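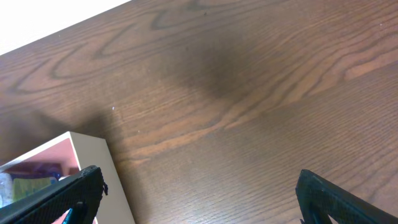

The table, with the box. The crumb came later than the box and has outlasted most of our plans.

We had agreed to empty the box by September. It was the last one from the move, and it had been sitting on the corner of the table long enough to get its own place at dinner. We passed the salt around it.

The table was a Bruletti, bought from Van Rooij on the ring road for 270 and delivered in 3 parcels, one of which was screws. I had picked it for the grain. At the far end the lines swing out in big loops and double back on themselves, like someone who has left the house and remembered the stove. Down at my end they run straight and close together, with reddish streaks in between. My husband's view was that it was a table.

"You could just open it," he said.

"It is open."

"You could look in it, then."

I said I had looked. I had looked the way you look at a dentist's bill, from above and quickly. There were things in it. I recognized the general type.

The trouble with a last box is that everything easy went into the others. Plates know where they live. The last box is filled at eleven at night by a person who has stopped believing in categories, and ours had been filled by me. On the packing list, in my own handwriting, it was number 11, contents "Bisteo etc."

Neither of us could remember what Bisteo was. He thought a blender. I thought the people who had sold us the blender.

In the evening, after the plates were cleared, I pulled up a chair and reached in. The first thing out was the charger for a phone we had traded in before the wedding. The second was a candle. The third was an envelope from Grukine Insurance, still sealed, stating through its little window that we owed them 3,818, or that they owed us.

I put it back. I put the candle on top of it, and the charger on top of the candle.

"Well?" he called from the kitchen.

"Blender," I said, and wiped the table as far as the crumb.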